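데이터셋 > 집안일 > 바구니 정리 > README

# Sundeo 바구니 세트: 데이터 카드 겸 잡담

안녕하세요! Sundeo 저장소까지 찾아와 주셔서 고맙습니다. 이름은 그럴싸한데 내용물은 소박해요. 로봇 팔 하나, 흰 테이블 하나, 라탄 느낌으로 엮은 바구니 하나, 그리고 줄무늬가 진 노르스름한 간식 모양 물건 하나. 이걸 집어서 바구니를 정리하는 아주 짧은 집안일을 모아 둔 데이터입니다. 제가 이걸 시작한 건 순전히 말다툼 때문이었어요. 같이 일하는 Rodrigo Mota가 "식탁 치우는 로봇은 내년이면 나온다"고 하길래, 그럼 바구니 하나부터 해 보자고 했거든요(내기로 건 점심은 아직도 못 받았습니다).
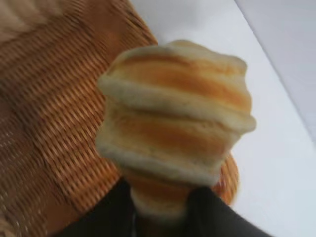
읽는 시간: 4분

말랑해 보이는 물건은 볼 때마다 마음이 복잡해집니다. 사람 손은 빵을 집을 때 힘 조절 같은 걸 생각하지 않잖아요. 그런데 그리퍼는 조금만 세게 쥐면 모양이 눌리고, 약하게 쥐면 미끄러지고, 눌린 모양은 또 카메라에 다르게 보이고요. 손목 쪽 카메라는 물건에 바짝 붙어 있어서 움직이는 동안 영상이 흐려지기도 해요. 흐린 프레임을 뺄까 한참 고민하다가 그냥 다 넣었습니다. 집에서 쓸 로봇이면 흐린 화면으로도 일을 해야죠!

## 뭐가 들어 있나요

- 에피소드 1,000개, 전부 사람이 원격으로 조작한 기록
- 시점은 손목 쪽과 고정 카메라
- 작업 지시문은 에피소드마다 한 줄
- 조작자 13명

조작자마다 버릇이 정말 달라요. 저는 바구니 위로 높이 들고 가는 편이고, Ayantu Ambaye는 테두리를 스칠 듯이 낮게 갑니다. 빠르긴 Ayantu 쪽이 훨씬 빠른데, 그 궤적만 골라 학습시키면 정책이 바구니를 자꾸 밀고 다녀요. 그래서 조작자 번호를 메타데이터에 남겼으니 꼭 섞어서 쓰세요. 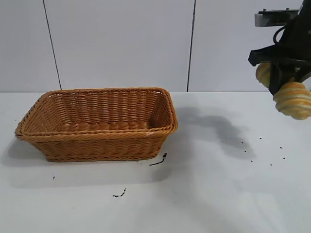 거리 감각도 골치였습니다. 옆에서 보면 그리퍼가 어느 높이에 있는지 금방 알겠는데, 손목 영상만 주면 모델이 테두리 높이를 자주 틀려요. Perkel 정책(저희가 기준으로 삼은 작은 모델입니다)을 손목 시점만으로 돌렸을 때는 바구니 바깥에 내려놓고 당당하게 "완료"를 선언하는 일이 제일 흔했어요. 고정 시점을 같이 넣으니 좀 나아졌고요. 그림자 때문에 헷갈리는 것 같다는 의심도 하고 있는데, 이건 아직 제대로 실험을 못 했으니 제 감이라고만 적어 둘게요.

## 그래서 로봇이 집안일을 하나요?

제 대답은 "바구니 하나는, 대체로"입니다. 평가는 매번 40회씩 돌려요. 바구니를 학습 때와 비슷한 자리에 두면 꽤 볼만하고, 팔 쪽으로 비스듬히 돌려놓으면 성적이 뚝 떨어집니다. 손님이 왔을 때 과자 내는 일을 맡기겠냐고 물으시면, 음, 저는 제가 하겠습니다. 공장 쪽은 사정이 또 달라서 Frade 라인에서 포장하는 분들 얘기를 들어 보면 물건 위치만 고정돼도 문제의 절반은 사라진대요. 집은 그게 안 되죠. 우리 집 식탁만 해도 아침이랑 저녁이 다른 식탁이에요.
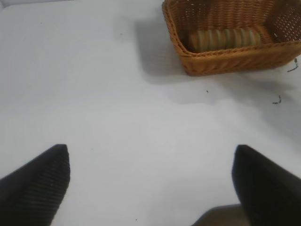
성공 판정은 단순하게 갔습니다. 물건이 바구니 안에 있고 그리퍼가 손을 놓고 물러났으면 성공. 예쁘게 놓였는지는 안 봅니다. 처음에는 "가지런함" 점수도 매겼는데 Rodrigo랑 저랑 점수가 너무 달라서 포기했어요. 예전 점수 열이 몇몇 파일에 아직 남아 있으니 `tidy_score`는 무시해 주세요.

## 쓰기 전에 알아 두실 것

바구니 종류가 하나뿐이라 다른 바구니로 옮겨 가는 능력은 이 데이터로 재기 어렵습니다. 테이블도 흰색 하나예요. 지시문은 한국어로 쓰고 나중에 영어로 옮겼는데, 번역이 어색한 줄은 이슈로 알려 주시면 고칠게요. 3월에 수집한 초기분은 조명이 달라서 따로 폴더를 나눠 두었습니다. 연구용으로는 자유롭게 쓰시고, 제품에 넣으실 거면 먼저 메일 한 통만 부탁드려요.

다음에는 Pidham이라는 이름으로 컵과 접시 세트를 준비 중입니다. 깨지는 물건이라 벌써 무서워요.

마지막 업데이트: 2020년 11월 11일

댓글

**면봉두개**: 손목 시점만으로 학습해 봤는데 저도 바구니 밖에 놓고 끝내더라고요. 저만 그런 게 아니라서 위로가 됩니다ㅋㅋ

**Ayantu Ambaye**: 제 궤적이 바구니를 민다는 건 인정합니다. 그래도 빠르잖아요.

**서랍정리**: 초기분 폴더에 지시문 파일이 빠진 것 같아요. 확인 부탁드립니다.

**작성자**: @서랍정리 앗, 맞네요. 다시 올렸습니다!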